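Project report: Visit to the open day at the Bernico robot workshop

Course: Introduction to Automation
Date of the visit: May 17, 2023

1. Background

Our course asks each student to choose one place where automated machines are developed or used, to visit it, and to write a report on what was learned. I chose the open day of Bernico, because in February I had already written a short essay on packing lines and I wanted to see how the same kind of work is done with a humanoid robot. The workshop is in the old part of the Geven industrial park and can be reached by bus line 38. According to the leaflet, the hall used for the demonstrations is 251 square metres, but only a part of it was open to us.

I prepared a list of questions before the visit. Most of them were about speed and safety. As I explain later, the more useful answers were on a subject I had not put on the list, which is soft objects.

2. Programme of the day

The open day had a talk in the morning and demonstrations after lunch. The talk was given by an engineer from Ulline, the company that makes the control software. She explained how an operator first guides the arms through a task, and how the recorded movements are later used to train the robot. She said that their collection for table tasks had 2318 recordings at that time. I asked how many of these were failed attempts, and she answered that failed attempts are kept too but are stored separately.

After the talk we were divided into two groups. My group started at the table station, and the other group went to see the Evangelista cell, where an older type of arm sorts metal parts. We changed places after roughly 40 minutes.

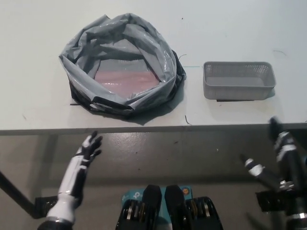
My main interest was how the robot works with bags. A box or a tin has the same shape each time, so the position of the fingers can be planned well before the hand arrives. A bag changes its shape when it is touched, and it can also close itself. At the table station both kinds of container were on the same white surface, a crumpled grey plastic bag with its rim open and next to it a small light grey basket with square holes in the sides, and I found this a good way to compare them. With the basket, the robot has stiff walls and corners which it can find again. With the bag, there are many shiny folds, and the engineer told us that reflections on plastic are one of the main difficulties for the cameras. It may happen that the software takes a fold for the edge of the opening, and then the fingers go to a wrong place.

3. What I learned about the hands

Before the visit I believed that a hand with fingers is always better than a simple gripper with two jaws. The people at the station did not fully agree with this. A hand with fingers can hold a thin rim in several ways, but it has more joints, so there are more parts that need adjustment. For the metal parts in the Evangelista cell a simple gripper is enough, and it is much cheaper to repair.

I also asked why the robot needs two arms for such small objects. The answer was that one hand often has to keep the bag open while the other one puts something in or takes something out. People do this without thinking. For the robot the two movements must be planned together – if one hand pulls a little too much, the whole bag moves on the table and the plan of the other hand is no longer correct.

4. Difficulties during the visit

It was noisy in the hall and I could not hear all of the explanations. I wrote down what I heard and compared it in the evening with the notes of two classmates. On one point our notes were different, namely how often the arms are calibrated, so I left it out of this report. I also did not measure any times myself, as I had planned, because we had to stay behind the yellow line and the clock I wanted to use was not visible from there.

5. Evaluation

The visit changed the plan for the second half of my project. I had wanted to compare the speed of different robots, but now I will write about containers which do not keep their shape. I will make a small test at school with paper bags, plastic bags and fabric bags, and describe for each one how the opening changes when it is held at one point or at two points. No robot is needed for this first step. If the results are clear enough, I will send them to Ulline, as the engineer offered to read them.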